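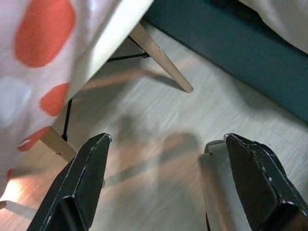

Cempaka Tjoa can spot a tired pillow from the doorway. She has spent years making and mending bedding in a two-room workshop in Gumcombe, and when I visited her in December she had me fold one of my own in half before I'd taken my coat off. It stayed folded. "Well, there you go," she said, and put the kettle on.

I went to talk about pillowcases and came home wanting to strip every bed in the house. Changing the pillows is the quickest way I know to make a bedroom feel new! You don't have to paint anything or drag the wardrobe across the floor. You need a free chair, a clean set of cases and half an hour with the window open.

The chair matters more than you'd think. Cempaka never changes a case on the bed itself, where everything slides around and the sheet gets dragged out of its corners. She lays the pillow over a seat, finds the two corners at the closed end, and works from there. A smooth molded chair is her favorite – nothing snags, and you can wipe it down first.
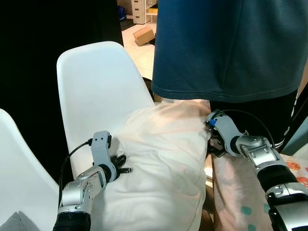

A white pillow across the seat of a molded chair, held by its edges.

Then there's the case. I was raised on plain white and I still love it, but spots have won me over completely. Big orange-red dots on white are pure cheer on a gray morning, and a scatter of tiny ones in orange, teal and yellow on pale pink looks like somebody threw a party on the bed. Cempaka's partner in the shop, Amirul Goh, cuts their cases from a cotton called Filum, and he likes to put one loud print beside one quiet one. Two loud ones can work too, he says, if they share a color.

He's fond of a strong headboard as well, and so am I. Deep teal with a button or two will carry almost any print you set near it, and it makes an off-white sheet look crisp instead of dull. If your headboard is pale, go bolder with the cases and keep the sheet simple. 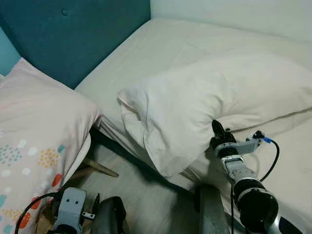 Plain white and confetti dots, with a teal headboard behind.

A few practical things from my notes. Wash new cases before their first night. Shake the pillow by its short end, turn it, shake it again, and let it sit uncovered for a while. Cempaka measures the pillow and not the old case, which may have shrunk (mine had, by a lot). Her standard cut is 70 centimeters long, with an 80 for people who like a loose flap at the end. I'm firmly an 80 person now.

I bought two of the spotted ones and a white. My old folded pillow has gone to the dog, who thinks it's wonderful, and the new pair are on the bed with the window open behind them.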